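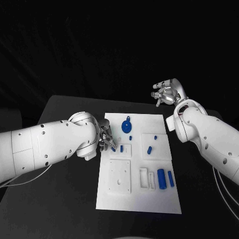
The Blue Parts, the White Board and the Gray Table: a small gallery

I have been putting small parts onto a board and taking them off again for longer than I'd like to put in writing. The board came out of the Trenwood workshop, the blue parts were printed over at Dostik, and the plan was to have the whole thing done by a Saturday in September. It was a Saturday in September. I just hadn't said which one.

The rules are simple enough to fit on a sticky note, which is where they lived until the sticky note went missing. Blue parts go where blue parts go. White fixtures stay put and hold things. If you find a piece in your pocket when you get home, you bring it back.

The disc with the round hub sits at the far end of the sheet. It looks like a pulley and has a little tab on top with a hole in it, and everyone who walks past wants to spin it. I have asked them not to. I have also spun it.

The slotted plate is my favorite of the white pieces, mostly for its good manners. You set something small and blue on it and there it sits, looking as if it had been to a decent school. The first version had slots 2 millimeters too narrow and we spent a whole afternoon being rude to it.

Dark gray was my choice for the table. The Wovside catalog had three grays and I picked the one that hid coffee best. What it also hides is every dark screw you have ever dropped, so call that one a draw.

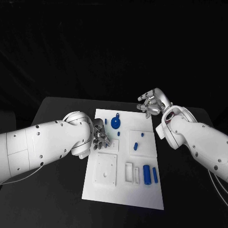

The black cloth at the back was meant to be ironed. Mahmoud Supply sold it to us as wrinkle resistant, and I suppose it did put up some resistance early on. These days I think of the creases as texture.

Getting the board square to the table was a project of its own for a week or so. I used a ruler, then a better ruler, then tape. Then somebody leaned on it. A slight angle turns out to be perfectly livable, and I've stopped tilting my head.

The lights are bright enough to grow tomatoes under. White on white can be a trial at that level, and I've picked up the wrong fixture more than once while looking straight at it.

We printed around 900 blue pieces before settling on the shapes we liked. The rejects live in a bin under my desk, where they make a pleasant noise if you kick them. I've been told to recycle the lot by the end of the month. The bin has a lid now, so we'll see.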